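Notebook, two-arm bench, March, 7:40 p.m.

I continue from the last entry. The job for this month stays the same: both arms must work around one small black tray without touching each other. The tray is in the middle of the table, long side left to right, and I do not want to move this place again before the numbers are good.

Changed today: the approach height of the right arm is now 100 mm above the table, and the wrist turns only after it stops. I also wrote the log files again from zero. The old one had 3,903 lines and half of them were the same warning about the left joint limit – I found the cause, it was my own wrong sign in the Lameton script. 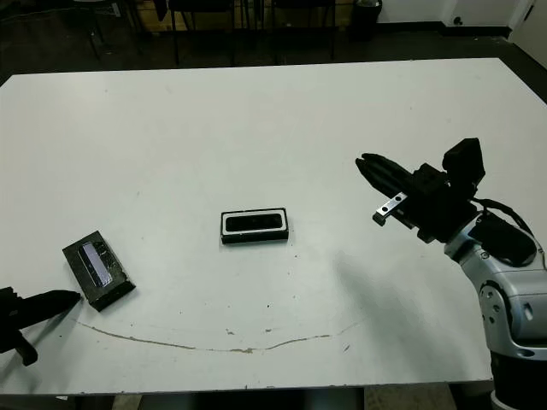 Both arms at the white table, with the tray between them. 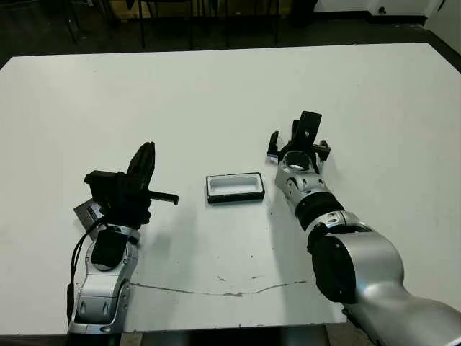
Hậu Hà read the draft of this page and wrote that the approach height is not the real problem, and that I should first slow down the left arm, then measure again with the same 122 points. He would also keep the old log, in case the warning comes back with another sign. I have a copy on the Trenthorpe disk, so this is fine.

I will try his way first. Speed of left arm to half, nothing else changed. If 2 full runs pass without a stop, I put the height back to the old value and compare.

To do: ask Wilma MacAulay for the long hex key, check the cable length at the right wrist, name the new files with the arm side first.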